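Zivine to Release Second Album, Recorded in a Borrowed House Above the Harbor

18 July 2019

FOR IMMEDIATE RELEASE

Alternative folk group Zivine is very happy to share the news that a second album, Makis, will be out this October on the independent label Altel Records. The record holds 11 songs' worth of patience in a slim running order of 7 tracks, and those who have followed the band from its early nights in coffee shops and church basements will hear a good deal they recognize, along with plenty they won't (there is a clarinet now, and everyone at the label has fallen for it).

The songs were written over one long winter and recorded in a house above the harbor, lent to the band by a family friend who was away until spring. The kitchen became the control room, the stairwell became the echo chamber, and the upright piano in the hallway was tuned twice and then left alone, as the group had grown fond of the way its low notes leaned a little flat. Listen closely to the opening track, "Mnguni," and you can hear the floorboards under the first verse.

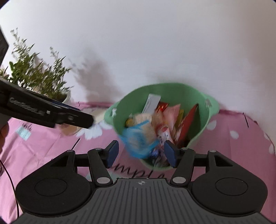
A green basket filled with packaged items, on a pink patterned tablecloth.

"We wanted a record that sounds like people in a room together, staying up later than they meant to," the band said in a shared statement. "Our first album was made in a hurry, and we still love it, but this time we let the songs sit on the table for a while. Some of them changed key. One of them lost its chorus altogether and was much happier afterward."

The first single, "Lamp Oil," will be available to stream and download ahead of the album. It is a slow, swaying piece built on two guitars and a hand drum, with the voices coming in one after another until the whole group is singing. The album closes with "Long Way to the Water," which the band has been playing live for nearly 2 years and which audiences have been kind enough to ask for by name.

Makis will be released digitally, on compact disc, and on vinyl. The first vinyl pressing is limited to 2,000 copies, each with a printed lyric sheet and a fold-out drawing of the house where the songs were made. Fans who order directly from Altel Records will also receive a download of three home demos – rough around the edges, and dear to the band for that very reason.

To celebrate, Zivine will play a release show at the Mnguni Room, the small listening hall that gave the opening track its title. The hall has 293 seats, and the band will perform the album from start to finish, take a short break, and come back for older favorites. Doors open an hour before the music, and all ages are welcome.

Review copies, lyrics, and interview times are available on request from the Altel Records press office.

About Altel Records
Altel Records is an independent label working with alternative, folk, and acoustic artists. It releases a handful of albums each year and answers its own mail.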